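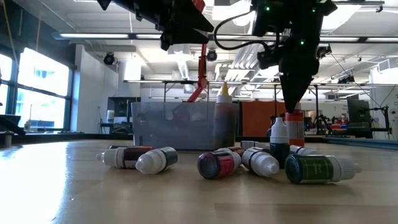

1/ Food colouring, sorting out of

Wednesday afternoon job. The small dropper bottles have spread across the whole table again, most of them on their sides, so I'm putting them away properly and writing down how, as Hinata Shibata asked me last time and I couldn't remember.

2/ The grey plastic bin is for the lot. You can half see through the walls, enough to tell there's something reddish in there, not enough to read a label. So the order you put things in does matter.

3/ Tall bottles go in last and stand at the back. The squeeze bottle with the yellow nozzle is nearly as tall as the bin, so it can't go underneath anything. Same for the white one with the orange cap if it won't lie flat.

4/ Check every cap before you pick the bottle up. Dropper caps work loose when they've been lying down. I do a quarter turn on each and wipe the neck with kitchen roll. Red is the worst for fingers. Blue comes off by the next day.

5/ Sort by cap-up first, colour second. I used to do it the other way and had a neat row of reds with one leaking at the bottom.

6/ The dark ones all look the same from the side. Navy, black and the brown are hopeless under the ceiling light. Take them over to the window or put one drop on a white saucer.

7/ I wrote the first letter on the caps in March with a Dirkar pen. Half of it has rubbed off. Eifion Cadwaladr says put a bit of masking tape on the cap and write on that. Will try it.

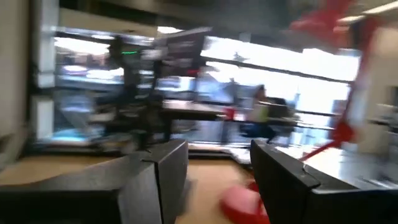 8/ The tape has to go on the top of the cap, because round the side it stops you getting a grip. Pencil lasts better than biro. If you get a thumbprint of colouring on it, just change the tape.

9/ Someone asked about the table. Light wood, and it does stain if you leave a drip. Washing-up liquid and warm water straight away, then bicarb paste if there's still a mark. I haven't tried bleach and don't want to.

10/ Nearly empty bottles: stand them upside down in an egg cup overnight and you'll get a few more drops. If two are the same shade, use up the older one first. Don't pour one into the other, I did that with two greens and got something like pond water.

11/ Lid on, bin back on the shelf, squeeze bottles at the wall side. Next is the sprinkles drawer, which is worse. Probably not today.

More from this account
- Icing bags: which ones I rewash
- Gestley tins, do the lids still fit
- Pumphrey shelf liner after a year
- Getting beetroot out of a tea towel

We use cookies to remember your settings and to see which posts are read. Accept all | Manage choices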